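Stollo Gallery opens exhibition of prints and murals

2025-12-28

The Stollo Gallery in Greresden has announced an exhibition of prints, mural studies and painted textiles from the Pintér Collection. It will open in May and occupy all four rooms on the ground floor, together with the stair hall.

The exhibition, entitled Traluvia, takes its name from the series of large woodcuts at its centre. These were made for display in schools and public libraries, and many were pasted directly on to walls. Complete sets are therefore rare. The gallery will show 40 sheets, including two trial proofs with colour notes in the margin.

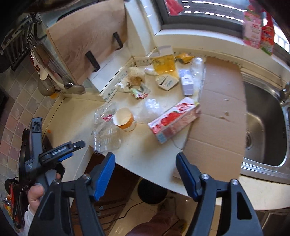 The Pintér Collection holds almost 700 works on paper and came to the gallery on long-term loan. Much of it had been stored rolled. The paper conservation studio has flattened and cleaned the sheets selected for display, and has repaired tears in the larger mural studies using Japanese tissue. Works that remain too fragile to hang will be shown flat in cases in the second room.

The stair hall will be given over to a single mural study in six panels, depicting a harvest and the market that follows it. The panels were last shown side by side when the collection was still in private hands.

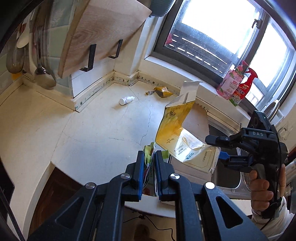
Admission and opening hours

Admission to the exhibition is free. The gallery is open from 10am to 5pm, with last entry at 4.30pm. Groups of ten or more are asked to book in advance through the front desk. There is level access from the courtyard entrance, and large-print labels are available in every room.

Lighting in the textile room will be kept low to protect the dyes. Flash photography is not permitted in any part of the exhibition.

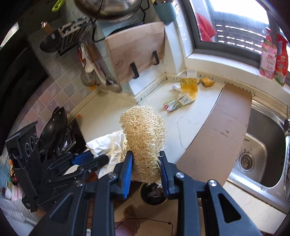 A beige loofah held upright in a gripper.

An illustrated catalogue will be published to accompany the exhibition, in an edition of 3000 copies. It contains a full list of the woodcuts, an essay on the printing of public art and a short account of the conservation work.

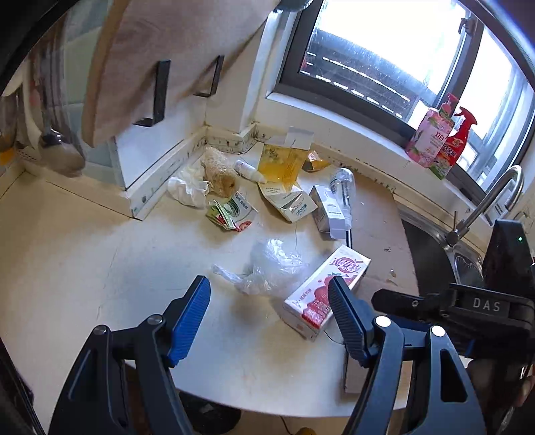
Copies may be reserved at the gallery shop from the opening day. A further 300 will be set aside for schools and public libraries in the Greresden area, which may apply in writing to the learning department.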